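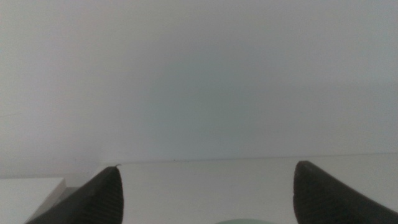

4. Setting up the dish test (two arms)

The original Stiltier notes skip this part and go straight to stacking blocks. We tried it their way at the Sononside workshop and I don't recommend it. Blocks forgive a sloppy setup. Shallow dishes don't, so if your calibration is off you will find out in the first minute.

Before you start: both arms clamped, both grippers homed (section 3), Ojo running on the bench computer. The Ojo status page will tell you everything is "Ready." I have seen it say that with an arm unplugged, so look at the arms as well.

4.1 Wipe the tabletop and let it dry. Smudges and small specks are harmless. Crumbs of filament under a dish are a nuisance and will make it rock.

4.2 Put 2 shallow dishes on the table, one green and one pale, side by side with a small gap. Leave them empty. Set the pale one a little farther back than the green one, so that neither arm has to reach over a rim to get to its own dish.

NOTE: White on white is a poor choice for the camera, and the Banton build guide claims it makes no difference. Maybe in their room. In ours the edge finder lost the pale dish whenever the light changed, usually by 4 in the afternoon. Use the green one for your first runs and treat anything the software says about the other with suspicion.

4.3 Open both grippers all the way from the Ojo panel. Open means open at the fingers. The slider is only telling you what it asked for.

4.4 Jog the right arm in slowly, with the fingers well above the height of the rims. Stop short of the pale dish and leave it there while you check the left side. 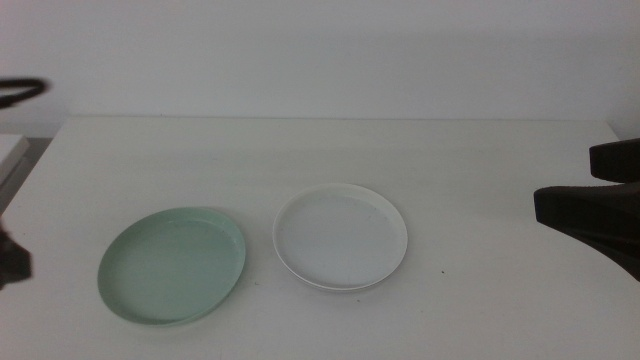
The speed setting matters more than the manual admits. Anything over 18 on the jog dial and the arm overshoots when you let go, then creeps back as if it had meant to do that. Keep it low. You aren't in a hurry, and a new set of fingers costs more than the time you'd save.

4.5 Check the left arm the same way. Keep it clear of the green dish until the right arm has been tested. Ojo has a "collision guard" checkbox, which I leave on and do not trust. It knows where the arms are supposed to be. It knows nothing about your cables.

CAUTION: Before any powered move, lift the cable loops by hand and make sure they can follow the arm through its whole reach. A snagged cable pulls the base out of position, and you'll have to go back and do section 3 again. Keep fingers and sleeves out from between the arms once the motors are on.

4.6 Lower the right gripper toward the near side of the pale dish's right rim until one finger is just above it. Stop there. Write down the height reading from the panel. On our build it was 665 — yours will be different, so please don't copy that number in and then write to me about it.

4.7 Back the arm off, bring it in again and compare the 2 readings. If they don't match, tighten the wrist screws and repeat. Changing the offset in software will hide the problem for a day or so, and then you'll have two problems.

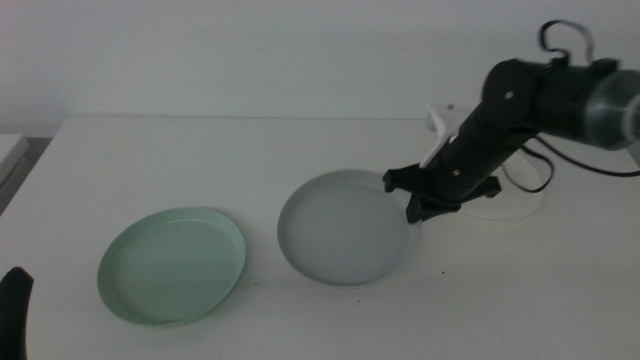 4.8 Repeat steps 4.6 and 4.7 with the left arm and the green dish. Move the right arm away first.

4.9 Save the profile under a new name. Do not overwrite "default," whatever the pop-up suggests. The last update reset ours without asking.

If the readings still drift after all this, check the clamps before you blame the motors.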